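Packing benches: are we there yet?
Forum > Automation > Picking and packing

dilwyn_i
We run a mail-order bench, small cartons, mixed goods. Flunance quoted for a packing cell in March and I turned it down. The quote assumed 80 cartons an hour. Our catalogue is 1,532 lines and most of the trouble is the cardboard, before any goods go in. A long panel flexes, so one end moves when you take hold of the other. Two grippers, one at each end, is the least I would accept.

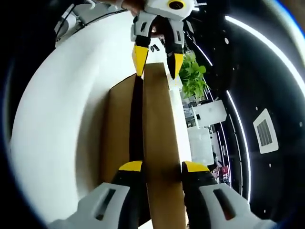 Gwawr Prosser: I disagree about the cardboard. Board is consistent if you buy decent board. Change supplier twice a year and no machine will cope, and your staff won't like it either. My objection is cost per carton on short runs.

dilwyn_i
We have used the same supplier throughout. It still varies with the damp.

myrto_v
You are both treating erecting and filling as one job. Erecting has been done by fixed machinery for decades. Filling a divided carton with mixed items is the open question – a small box with square faces is easy to hold, a slim bottle lying against the wall is much less so, and the divider takes away half the room for the fingers.

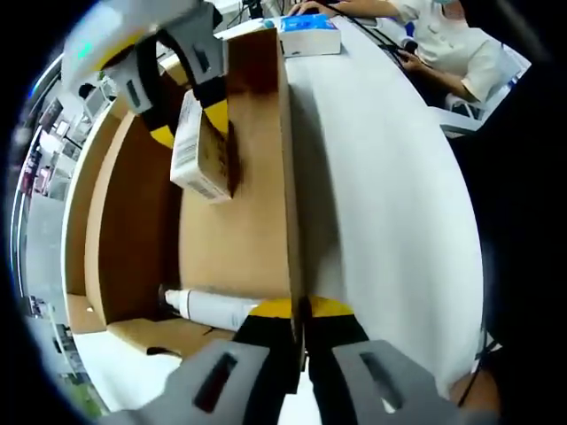 Small white box between the fingers, bottle lying in the carton.

Angharad Gape
Agree with Myrto on access. On our Perik cell the fingers fouled the divider more often than they dropped anything. We went to thinner pads and lost grip on the heavier items.

Gwawr Prosser
So the answer for a shop floor is "not yet".

myrto_v
For mixed goods, unattended, yes. With one person minding 3 cells I would say it is close.

dilwyn_i
Close was the word in the quote as well. Does anyone have figures for a Gurutico with divided cartons?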